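Wir suchen Verstärkung: Sachbearbeitung Saatgutarchiv (Teilzeit)

Clanier - Vermehrung und Erhalt alter Gemüsesorten

Für unser Archiv suchen wir ab März eine Person in Teilzeit. Die Stelle ist zunächst auf zwei Jahre befristet. Eine Verlängerung ist vorgesehen, hängt aber von der Förderung ab.

Im Archiv lagern 3000 Saatgutproben, vor allem Bohnen, Erbsen, Salate und Tomaten. 266 davon stammen aus der Sammlung Storkard und sind noch nicht erfasst. Die alten Tüten sind von Hand beschriftet, teilweise in Kurrentschrift.

Ihre Aufgaben
Erfassung der Sammlung Storkard in der Datenbank
Keimproben ansetzen, auszählen und protokollieren
Versand von Saatgut an unsere Vermehrungsbetriebe
Beantwortung von Anfragen per Telefon und E-Mail
Mithilfe auf dem Versuchsfeld während der Ernte

Das bringen Sie mit
Eine Ausbildung im Gartenbau, in der Landwirtschaft oder in einem Laborberuf. Wer aus einem Archiv oder einer Bibliothek kommt und gärtnert, kann sich ebenfalls bewerben. Kurrentschrift sollten Sie lesen können oder lernen wollen. Ein Führerschein der Klasse B ist erforderlich - das Versuchsfeld ist mit dem Bus nicht zu erreichen.
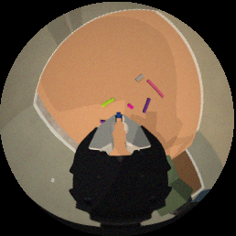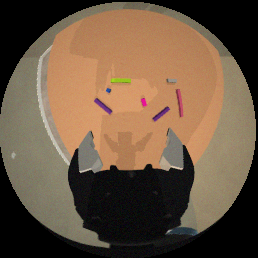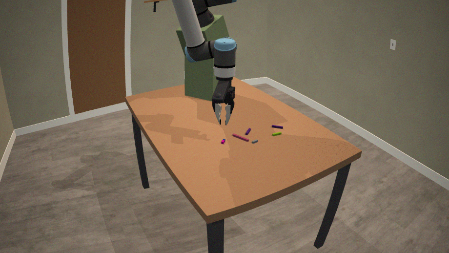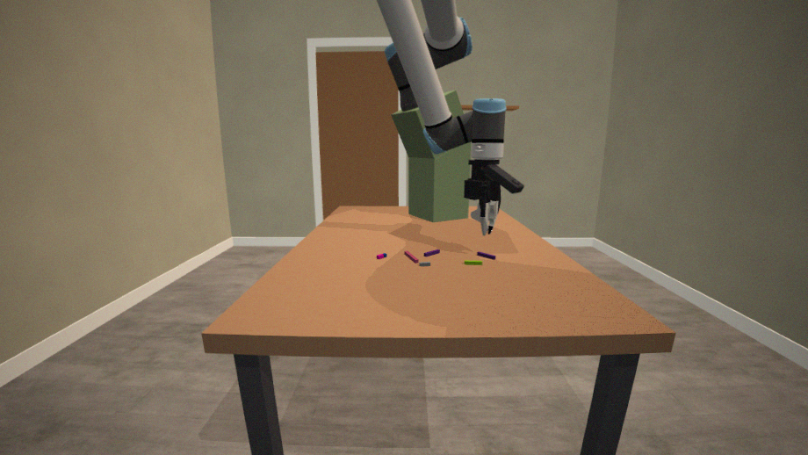
Pärn schreibt zur Einarbeitung: In den ersten Wochen habe ich fast nur Keimproben gezählt, und das war gut so. Danach kannte ich die Sorten und die Kürzel auf den Tüten. Im August wird es auf dem Feld anstrengend, dafür ist der Januar ruhig. Wer lieber jeden Tag dasselbe macht, wird hier nicht glücklich.

Wir bieten
Eine halbe Stelle mit flexiblen Zeiten außerhalb der Ernte, 28 Tage Urlaub und einen Zuschuss zur Fahrkarte. Überstunden aus der Erntezeit werden im Winter ausgeglichen.

Bewerbung
Bitte senden Sie Anschreiben, Lebenslauf und Zeugnisse in einer Datei per E-Mail an die Geschäftsstelle, Kennziffer 569. Ein Foto ist nicht nötig. Die Gespräche finden vor Ort statt, Fahrtkosten erstatten wir nach vorheriger Absprache. Telefonisch sind wir vormittags bis 12 Uhr erreichbar.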